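The kit from Jellier came to Losavport by boat, 16 parts short. I made the missing ones in the shed from an old bicycle and carried everything into the kitchen, where the kettle was.

The first job was getting the jaws to open evenly. One link dragged, so I filed the pin and put it back.
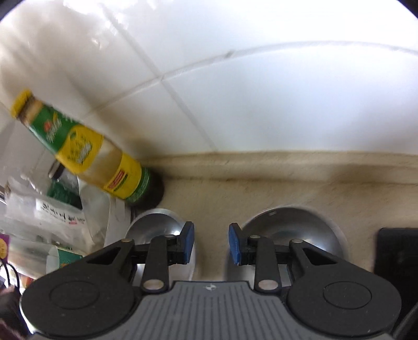 My sister wanted to know when she could have the counter back. I told her June. She went to ring our mother.

Hadov had lent me 200 for the springs, against my promise that the thing would wash up by itself. I had never said how well. The blue pads came from Ong, and they were the only parts that fitted first time. 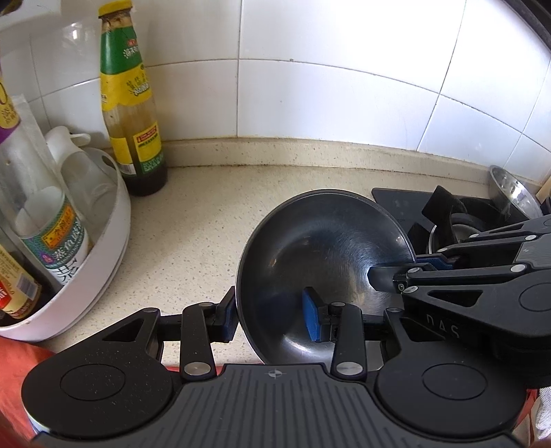
At night I wrote down the spring settings and drank my tea. My sister came in, looked at the frying pan for a while, and asked whether it could do eggs.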